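About us

Varkura is a small media planning and buying agency in Setville. We help regional businesses decide where to spend their advertising money, then we go and spend it, then we tell them what came back. That's most of it really.

We do radio, local press, outdoor, door drops, search, social, and a bit of regional telly when the budget stretches. No creative department. If you need ads made we'll point you at people who make them, and we don't take a fee for the introduction.

How we started

Two desks over a carpet showroom on Calimlim Road. Both of us had come out of bigger agencies where the small accounts got passed to whoever joined last. A garden centre with a modest spring budget would get the same plan as the garden centre before it, with the name changed. Sometimes without the name changed.

So we set up to do small accounts only. First client was a tyre and exhaust place that wanted bus backs. We talked them out of bus backs and into breakfast radio, they hated the idea, they did it anyway. Still with us. They've got bus backs now as well.

We moved out of the carpet building when the showroom wanted the upstairs for underlay. Current office is on the ground floor, behind the old telephone exchange, parking at the side. Please don't park across the dentist.

What we do, day to day

Planning. Who buys from you, where are they on a wet weekday morning, what do they listen to on the way. We ask for your till data or your enquiry log before we ask for your budget. Some people find this a bit nosy.

Buying. We negotiate with the stations, papers and poster sites directly. Rate card is a starting point. You see the invoice from the media owner, and our fee on a seperate line.

Checking. Did the poster go up. Did the spot run in the break we paid for. We drive round and look at posters, all of them, in the first week of a campaign. Radio logs get checked against the schedule. When something hasn't run we get it rerun or credited, and you get the credit.

Reporting. One page a month. If you want the forty-tab spreadsheet you can have it but we won't send it unless asked.

Who we work with

Mostly businesses with one to a dozen sites. Kitchens, windows, garages, independent schools, a couple of food producers, a ferry operator, farm shops, two firms of solicitors who don't know about each other (they do now, we told them, everyone was fine about it).

Smallest campaign we'll take on is £700. Below that our fee eats too much of it and you'd be better off doing it yourself. There's a do-it-yourself sheet on the downloads page, free, no email address needed.

We don't take competing clients in the same town without asking both first. We don't do political work, payday lending or anything to do with betting.

Food and grocery clients

Growing bit of the business, so it gets its own section. Small producers getting their first listing in a shop tend to spend everything on the listing and have nothing left to tell anyone about it. Then the product sits there. Then it gets delisted.

We plan the local support round the listing date: a fortnight of radio near the stores that stock you, a few posters on the routes in, some paid social inside a tight radius. Stop it dead when stock runs low. You'd be amazed how many campaigns carry on running for something you can't buy.

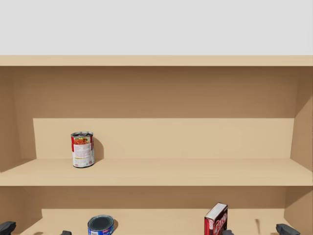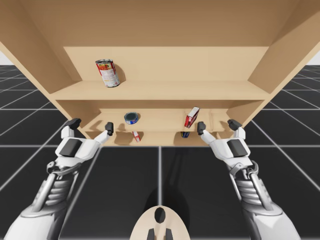 One can up top, plenty of shelf.

Memovon

Memovon is our own booking and checking system. Started life as a spreadsheet, got out of hand, a developer rebuilt it for us properly. It holds every booking, the price paid, the proof it ran and any credit owed. Clients get a login. You can see what we see, apart from other people's bookings obviously.

It does not do anything clever. It doesn't predict sales or pick your audience. It stops things falling down the back of the sofa, which in this trade is worth a fair bit. We've been asked if we'd sell it to other agencies. Not at the moment, we'd have to write a manual.

How we charge

Flat monthly fee agreed at the start, based on the number of channels we're looking after. We don't take commission from media owners. Where a media owner pays it automatically, it comes off your bill and you'll see it there.

Minimum term is 2 months, after that it's a month's notice either way. We used to ask for a year. It made people nervous and it made us lazy so we dropped it.

First meeting is free and usually takes an hour. Bring whatever you've been running, even if you're embarrassed by it. Especially old invoices.

Things we believe, more or less

Local radio still works for most trades. Not all of them.

Nobody needs to be on every channel. Pick a couple and do them for long enough that people notice.

A poster with more than 9 words on it is a leaflet.

Door drops are underrated and badly done. Most of the trouble is the distribution, so ask for the round maps, and ask again.

Click numbers are useful for spotting something broken. They're a poor way of telling you if your advertising is any good.

If the phone isn't being answered at lunchtime, fix that before you buy an ad. We've turned work down over this one. Two of them came back after getting someone on the phones and we were very glad to have them.

The team

There are 6 of us. Two planners, two buyers, one person on checking and accounts, and one who does the reporting and also answers the phone. Everybody does a turn on the poster round. Part-timers among us, so if you ring on a Friday afternoon you may get the answering machine. We do call back.

We're not hiring just now but we keep CVs if they're short. Students wanting work experience, the best time is May, after the spring campaigns have gone out and before everyone's summer stuff lands. We pay travel and lunch. Write to us yourself please, don't get your mum to.

Memberships and boring bits

We're members of the Setville traders' group and go to the breakfasts when we can get up. We carry professional indemnity insurance, certificate on request. Client data is kept for as long as you're a client and deleted a year after you leave, unless the taxman needs it.

Complaints: tell whoever you normally deal with. If it's about them, ring and ask for someone else. You'll get a written reply within a week. We had one complaint last year, it was about a poster site with a tree in front of it, and the client was right. The tree had not been in leaf when we looked. We now ask about trees.

Finding us

Ground floor, Exchange Yard, off Calimlim Road, Setville. The sat nav sends you to the back gate, which is locked. Carry on past it and take the next left. Green door. Buzzer works if you press it hard.

Open Monday to Thursday nine till half five, Friday nine till three. Early meetings are fine if you warn us, quite a few of our clients are on site by eight.

Email is quickest, through the contact page. For live campaigns ring, dont email, as the inbox gets looked at in batches when we're out on the poster round.

Page last updated May 14, 2019. New office photos to follow when the painting's done.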